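Mirkham Two-Finger Gripper for Small Household Tasks
Product page, small objects series

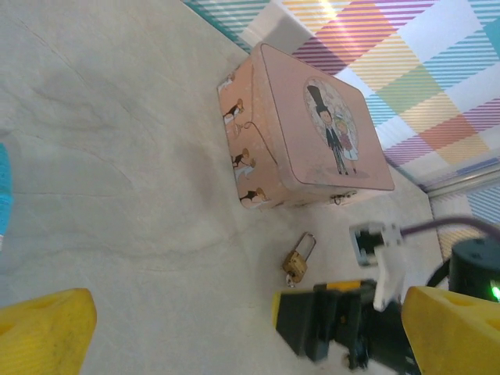 What it is for

The Mirkham is a gripper for people who want to find out how far a machine can go with ordinary chores at a table. It is sold by Endemov as a complete hand with fingers, mechanism, motor and one cable, and it fits to most light arms with our adapter plate. We do not sell it as a home helper. We are often asked if it can already do the housework, and the short answer is no. It can do parts of some chores, and we prefer to write here which parts.

The padlock task

One of our standard tasks is to close a tin box with a small padlock. A brass lock with an open shackle lies on the table next to a pink tin with a wedding couple on the lid. The machine must pick up the lock, turn it, bring the shackle through the metal loop on the box and press it shut. For a person this takes a few seconds and no thinking. For a gripper it is four different problems, and the third one is the hardest.

In our workshop in Endville we made 1000 attempts at this task with the Mirkham and the standard control software. The results were:

Lock picked up from the table and held: 592
Shackle brought through the loop: 306
Lock pressed shut without help: 2

We publish the last number because customers should know it before they order. Picking up is on a good way. Passing the shackle through the loop depends very much on how the lock sits between the fingers after the first grasp. Pressing shut needs more force than the other steps, and the lock likes to rotate at this moment.

Chores we consider possible today

- Moving small boxes and tins from one place of a table to another
- Lifting a loose lid, if it has a rim which the fingers can reach
- Sorting parts into trays on a workshop bench, when the parts are not thinner than a coin
- Putting pens and brushes in a cup

Chores we do not recommend yet

- Turning a key in a small lock
- Anything with thread, ribbon or thin wire
- Folding fabric, except single flat cloths
- Work near food or open water

About the fingers

The fingers are bright yellow and have rounded tips. The color is chosen for contrast, so that software can find the fingertips easily against a gray table or a patterned cloth. They get marks from use, especially from metal objects. Marks on the surface do not change the grip. Please replace the fingers when a tip is cracked or when it no longer meets the other one evenly. They are sold in pairs only.

Wrist camera

A mount for a small camera at the wrist is included, but the camera is not. From this position both fingers and the object stay in view during the approach. Customers who work with shiny objects such as brass locks should test their lighting first. A strong reflection can move the estimated grasp point.

Which software

The gripper works with Nyanda, our own control program, and also with your own code over the serial connection. Nyanda contains the padlock task as a ready exercise, with the same scoring as in the list above. If you get better numbers than ours, please send them to us. We update this page in June.

Ordering

Delivery includes one gripper, one pair of fingers, the adapter plate, the cable and a printed manual. The tin and the padlock are not part of the delivery. Any small box with a hasp will do for the exercise. For shops and schools which order more than one unit, please ask our Endville office for a written offer.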